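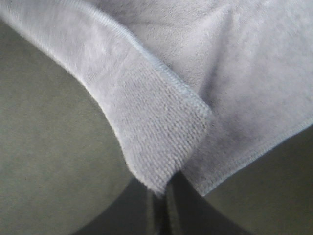

Cleaning and resetting the towel gripper
Shop tips from the folding bench at Starnholm
Updated 4/16/26

Microfiber is hard on a gripper. The pile sheds, the lint packs into the gap between the fingers, and after enough towels the fingers stop closing all the way. These are the steps we use on the folding cell. Most of them will work on any two-finger gripper with soft finger covers.

Before you start

Park the arm at the service position, hit the stop, and turn off the air or power to the gripper at the cabinet. If there is a towel in the fingers, support it with one hand and open them with the manual release. Don't pull the cloth out. A hem that has worked its way down into the gap will leave threads behind, and you will spend ten minutes with tweezers getting them back.

You need a soft toothbrush, a wooden skewer, a shop vacuum with the small nozzle, two lint-free rags, and a cup of warm water with a drop of dish soap. Keep solvents away from the finger covers. Brake cleaner turned one set of ours gummy in a single afternoon.

Getting the lint out

1. Open the fingers to full width.
2. Vacuum the gap first, with the brush in your other hand to loosen things up. Don't use compressed air. It drives fuzz into the slides.
3. Run the skewer down each side of the gap and roll it as you pull it back. Lint wraps around it like cotton candy.
4. Wipe the inside faces of the fingers with a rag dampened in the soapy water, then with plain water on the second rag.
5. Let the faces dry before you put power back on. Damp covers grab well for the first few towels and then start slipping.

If the lens on the wrist camera looks cloudy, use a clean glasses cloth. The rag you just used on the fingers has soap in it.

Checking the covers

Press a thumbnail into the pad and let go. The dent should be gone when you look again. If it stays, or if the pad has a shiny patch, swap both covers. Bendik Engebretsen used to change only the worn one and kept getting towels that twisted on the lift, so now they go on in pairs. We buy ours from Preltetier, and they come with the screws. Tighten the screws by hand, back and forth between the two, and stop when the cover no longer shifts.

Write the cycle count on a strip of masking tape inside the cabinet door. Our last set went 2450 cycles before the pads got shiny. Bath towels wear them faster than dish cloths do.

Resetting the grip

Covers vary a little in thickness, so the closed position has to be taught again after a swap. Close the fingers on nothing, save that as zero, then test with one layer of towel and after that with a folded hem. The hem is the thickest thing the gripper will have to hold and the single layer is the thinnest. On the Kormont controller, our force setting is 41. Yours will depend on the gripper, so start low and go up a step at a time until a towel can be lifted and given a light shake without creeping.

Test with a towel that has been through the wash at least once. New ones have a finish on them and slide around.

When it still drops towels

Look at where the cloth is being picked up before you blame the grip. A corner with both hems in it holds well. A pinch in the middle of the pile can slip, especially with the fuzzy side out. Moving the pick point closer to the edge fixed most of our drops.

If one finger arrives before the other, there is usually still thread in the slide. Go back to step 3. If that doesn't help, take off the lower plate and look from underneath with a flashlight.

How often

Vacuum at the end of every shift. Do the full wipe-down once a week, and more often in October when the heavy winter towels come in. Ivar Forsberg keeps the spare covers in drawer 181, along with the skewers. Please write it on the sheet when you take the last set.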